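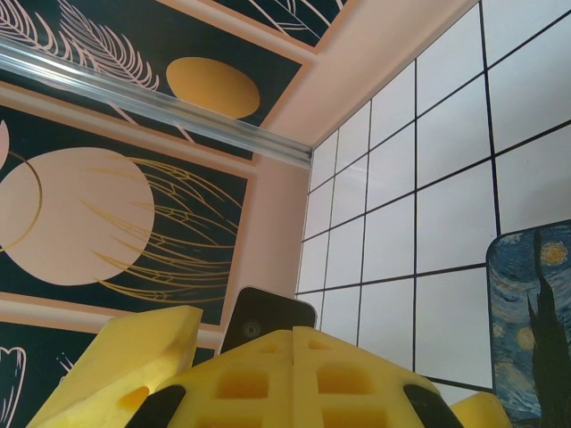
Issue 151

Right, gripper post, as promised. Writing this fast while the kettle's on so forgive the state of it.

Short version – foam is winning. Long version below, if you've got ten minutes.

The test rig is the same as it was in December. Two arms on one rail, tiled floor, the fancy wallpaper box. I've been swapping fingers between the plain hard ones and the yellow ones from Makstead, and running the same job over and over. Two arms, one tin, one end each. Sounds easy. A tin with rounded corners is a horrible thing to hold when both sides have to agree on it.

Hard fingers first. Fine on cubes, fine on pens. On a tin they touch at one spot and then the whole thing wants to pivot. I logged 200 tries with them and got fed up well before the end. Squeezing harder is no help, you just trip the current limit on the servo and the arm goes limp and sulks.

Then the foam. More contact, less fuss. It does wear though, and it picks up dust like you wouldn't beleive.
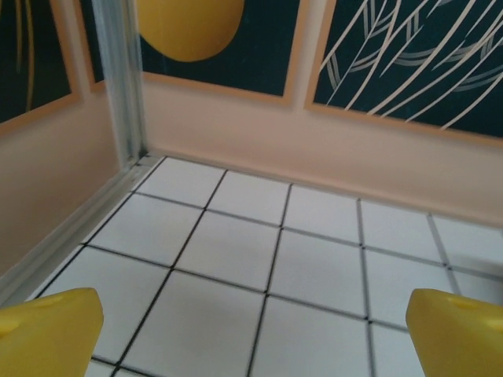

Wrist view, fingers open over bare tiles.

The wrist camera is the other half of this. I tried the Ilar one and the Grasso one back to back. Ilar has the wider view, so you get both fingers and a good bit of floor, but the near stuff goes soft. Grasso is sharper up close and then loses the tin the second the arm swings off to the side. For two arms I'd take wide every time. Your mileage etc.

Also the fixed camera. Don't skip it. I did for ages, thought the wrist ones would be enough, and they weren't.

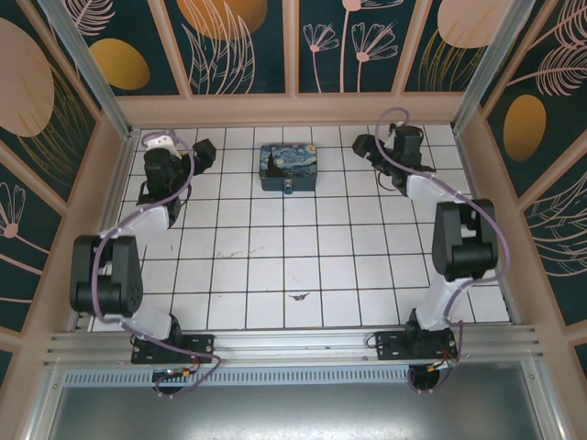

Cable routing took me a whole evening, by the way. Too tight and the wrist fights it, too slack and it flops into shot. I've gone for big loops and I'm leaving them alone now. Same length on both sides, clipped at the base. The Flasbridge controller didn't care either way, it just ran. Only moan there is the log viewer, which choked at line 1,601 and had to be restarted. Twice.

Oh and clean your tiles. A smudge looks an awful lot like an object if you've trained on clean ones.
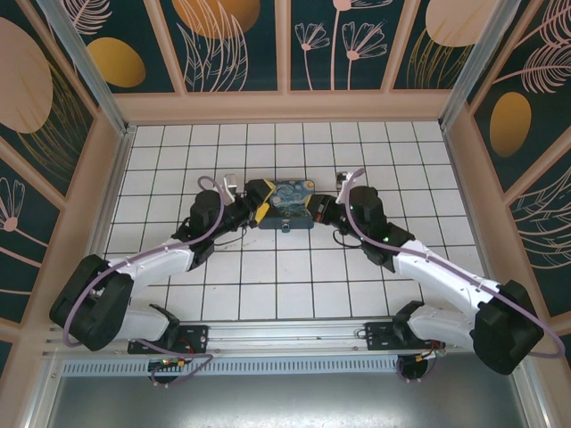

Filed under: Grippers

Both ends at once is the bit I care about. One arm gets there early, nudges the tin, and the other is now aiming at where it used to be. Slowing the approach helped more than any change of finger, which is annoying given what I spent on fingers. I've put a short pause in before they close and will leave it running like that for a bit.

Next up is a lid test, if the foam lasts. Might try cutting my own pads aswell. Kettle's done.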